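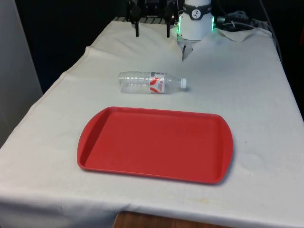

Bedside, No. 127

On the Tray, the Cloth and the Water

Readers of this blog will be aware that the previous entry dealt with lamps and that a number of matters were held over from it. The present entry takes up the first of these, namely the arrangement of a small table for the use of a person who is confined to bed, or who is at any rate expected to remain in one room for several days. I have had occasion to set up such a table for members of my own household on a good many mornings since January, and my practice has changed enough in that time that the advice given in earlier entries should be regarded as withdrawn.

The table itself was treated in full last year and I do not propose to return to it, except to repeat that it should stand on the side from which the person ordinarily gets up, and that it should be no higher than the mattress.

The cloth

I use a plain white cloth. Correspondents have objected that white shows every mark, and I accept the point, but a mark which shows is a mark which gets washed. The cloth should be large enough to come down over the front edge. I was formerly of the opinion that it ought to hang to the floor on all sides, in the manner of a hotel buffet. Experience in Uvlow, where my sister keeps a very narrow spare room, has persuaded me otherwise. A long cloth is caught by knees, slippers and the wheels of the vacuum cleaner, and whatever is standing on it goes along.

With regard to ironing, I no longer iron. A cloth taken from the line and folded while still very slightly damp will have soft wrinkles when it is spread, and these do no harm to anyone. What does matter is a ridge. Where the fabric has gathered into a fold toward the back of the table, the fold should be kept well away from any place where a cup is likely to be put down, and it is the work of a moment to draw the cloth forward and flatten it. I have neglected this more often than I should like. A cup of broth placed half on and half off a fold will stay upright precisely until the person reaches for it.

The hem deserves a word. Cloths sold as table linen generally have a narrow stitched hem, which is adequate. Cloths cut from sheeting at home (mine are) want a deeper one, turned twice, and I would recommend that the stitching be done in ordinary white cotton thread. I once used a polyester thread left over from a set of curtains, and after several hot washes the cloth had shrunk and the thread had not. The resulting edge could fairly be described as scalloped.

The tray

The tray now in use is of red plastic, rectangular, with rounded corners and a raised lip that goes all the way around. It was bought from Vasić, the hardware and kitchen shop by the bus depot, where it was displayed among the picnic goods. The floor of it has acquired a few faint scuffs. It replaced a lacquered tray from my grandmother's house, which was a good deal handsomer and which I have since hung on the wall, its edge being too shallow to hold anything in.

I wish to record the considerations that led to the choice, as I have been asked about them by letter.

First, the lip. A tray without one is merely a board. The lip need not be high, but it must be continuous, including at the short ends, so that a spoonful of spilled tea remains in the tray until somebody can attend to it. On the tray described, the short ends curve outward and may be taken hold of like handles, and the lip is kept throughout. Trays with holes cut in the ends for the fingers were considered. They are comfortable to carry, and soup comes out of them.

Second, the color. A person who has taken off her eyeglasses, or who has been woken from sleep in the middle of the afternoon, can see a red tray on a white cloth. My mother, who is not given to praising household goods, volunteered the remark that she could find it "without having to think." Until that time she had been reaching for a pale gray tray on a white cloth and had missed it on more than one occasion. I had attributed this to her medication and I owe her an apology on the subject, which I have made in person and now make again in writing.

Third, the material. Plastic does not ring when a spoon is dropped on it, and in a room where one person is sleeping this is a real consideration. It can be washed in the sink with everything else. It is also light, and the weight of a tray ought to be judged by the weakest person who will lift it, who in our case is the patient.

The Groltach catalog, which continues to arrive addressed to the previous occupants, offers a bed tray with folding legs, a cup well and a slot for a tablet computer. I have not tried it and offer no judgment, beyond observing that there are already 3 things in the house with folding legs and that all of them have pinched me.

The water

The most extensive correspondence I have received concerns water, and in particular whether it should be supplied in a glass, a carafe, a lidded cup or an ordinary bottle. My own position has been arrived at slowly. I keep a glass for the daytime, when there is somebody in the house to fill it, and a small clear plastic bottle with a screw cap for the night.

The case for the bottle is that it closes. It may be knocked over, dropped among the bedclothes or laid flat on the table, and provided that the cap has been properly screwed down the bed remains dry. A glass offers no such assurance. I would add that a clear bottle permits the person looking after the room to see from the doorway how much has been drunk, without going in and without asking, and that being asked how much one has drunk is among the lesser miseries of being ill.

The case against the bottle is that a new cap can be very stiff. The seal should be broken before the bottle is brought into the room, and the cap then put back on by hand with moderate force. I do this at the kitchen counter every evening. On the one evening I forgot, my mother lay awake with a full bottle that she was not able to open, and did not like to call.

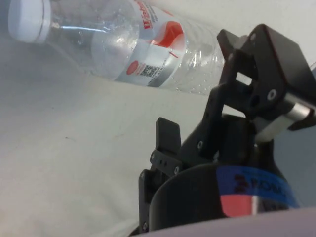

A bottle with molded ridges is easier for a weak hand to hold than a smooth one, and I now look for them when shopping. The label has some bearing on the matter as well. A paper label on a bottle that has come straight from the refrigerator will grow soft and begin to slide, and the bottle slides with it. For that reason, and also because very cold water is unwelcome to most people at night, I take the bottle out of the refrigerator well before bedtime and dry it with a dish towel before it goes upstairs.

Whether a bottle should stand or lie is a question on which the household is divided. Standing, it occupies less of the table and may be picked up in the ordinary way. Lying down, it cannot be toppled, but it can roll, and a table that appears level seldom is. My practice at present is to stand the bottle in the back corner of the tray while it is full and to permit it to lie on the cloth when it is finished, behind the tray, with the neck pointing toward the door. A bottle lying down has thereby come to mean that a fresh one is wanted. The arrangement was never announced. My mother began it, I understood it after a day or so, and it has continued in force.

Used bottles are collected in the morning. They are rinsed, the caps are put back on, and they go into the recycling. I am aware of the objections to single-use plastic and share a number of them. A refillable flask was on trial in this house for most of the spring, and it was heavy, its stopper could not be managed lying down, and the inside could not be cleaned to my satisfaction without a brush that I was forever unable to locate. I should be glad to hear from any reader who has a better one.

Order of setting out

For those who have asked for the procedure in brief, it is as follows. The table is cleared and wiped. The cloth is spread, drawn forward over the front edge and smoothed toward the back. The tray is placed lengthwise in the middle, near the front, where it may be reached by a person lying on her side. The tray is left empty until it is needed, apart from the water at night. Eyeglasses, tissues and the telephone are kept on the cloth, outside the tray, so that they do not travel to the kitchen with the dishes. The telephone has traveled to the kitchen with the dishes 2 times, on the second of which it was placed in the sink.

Flowers are not kept on this table. I am sorry to say so to the friends who bring them. They are on the windowsill, where they can be seen very well.

Correspondence

The last entry drew a complaint from a reader that a blog of this length ought not to devote 3,000 words to lamps. The complaint is noted and the present entry is shorter. Another reader asks whether a towel may be substituted for the cloth. It may, provided that it is a thin one. On a thick towel a glass leans.

The next entry will concern blankets and will appear on Fri 20 August, unless my mother's appointment is moved again, in which case it will appear when I have the time to write it. Questions regarding wool should be sent in before then.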